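Bimanual laundry policy: does the wrist camera help with socks, or does it just add noise?

Posted in Robot Learning > Imitation and Data. Tags: bimanual, wrist camera, ablation, deformable objects

Najwa Masri

I am trying to reproduce the camera ablation from the Peltine report on a two-arm table setup. The task is tidying mixed clothing. The policy is a plain action-chunking transformer trained on 1639 teleoperated episodes, with 146 more held out. Inputs are one head view and two wrist views, all resized to the same resolution.

The head view is the one I trust. It has every item in it, including the things the policy is supposed to leave alone.

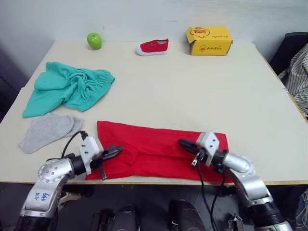

Head view. Both grippers at the red garment; teal garment and grey socks further back, distractor items along the rear of the table.

With all three views, validation loss is lower than with the head view only. On the real table I see the reverse for trousers and shorts, and a clear gain for socks. I ran 20 trials per garment type per condition. The report gives a single pooled success rate, so I can't tell whether its authors saw the same split.

Is there a known reason for this, and should I drop the wrist views for the larger garments?

Hadi Azar

More data. 1639 episodes is not much for three cameras. We had the same on the Twal arms and it went away when we collected more.

Mimoza Obradović

I would not drop them yet. Two separate effects are probably mixed together in your numbers.

The first is scale. In a head view a sock covers a small patch, and after resizing there is little left to tell one layer of knit from two. From the wrist the same sock is large, and the state of the grasp can be read from the pixels: how much cloth is between the fingers, and which way the free end falls.
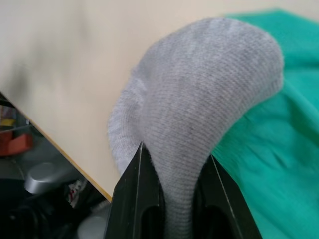

Wrist view during a sock grasp. The ribbing is sharp between the fingers; the teal-green cloth to the right is slightly blurred.

The second is what else the wrist camera takes in. The lower-left corner of that view is floor clutter past the edge of the table. It has nothing to do with the task, but a policy can pick it up as a cue for where the arm is. If the clutter moves between collection and testing, the cue is wrong. Your validation episodes presumably come from the same sessions as the training ones, in which case the loss will not show it. Trousers would suffer more than socks if they are grasped near the table edge, as the red pair in your head view seems to be.

Things to try, cheapest first:

Mask everything beyond the table edge in the wrist views at test time and repeat the trouser trials. If success changes at all, the policy is using the background.

Retrain with view dropout. Blank each wrist view independently on a fraction of samples. I would start low and raise it only if the masked test still shows a gap.

Split validation by session instead of by episode.

Report per garment. Pooling is the weak point of the Peltine table in my view, and 20 trials per cell is thin but enough to show a large difference.

Also check your exposure settings. Motion blur in the wrist view matters most during the lift.

Najwa Masri

Sessions were mixed across the split, yes. Masking is running now on the trouser set. I will post the per-garment table when the session split has been retrained.

Rami Yammine

Seconding the session split. On the Eststead rig our ranking of camera setups changed order once we did it. One caution on the masking: use the mean colour of the tabletop as the fill. A black fill is itself out of distribution, and our first masked results had to be thrown away for that.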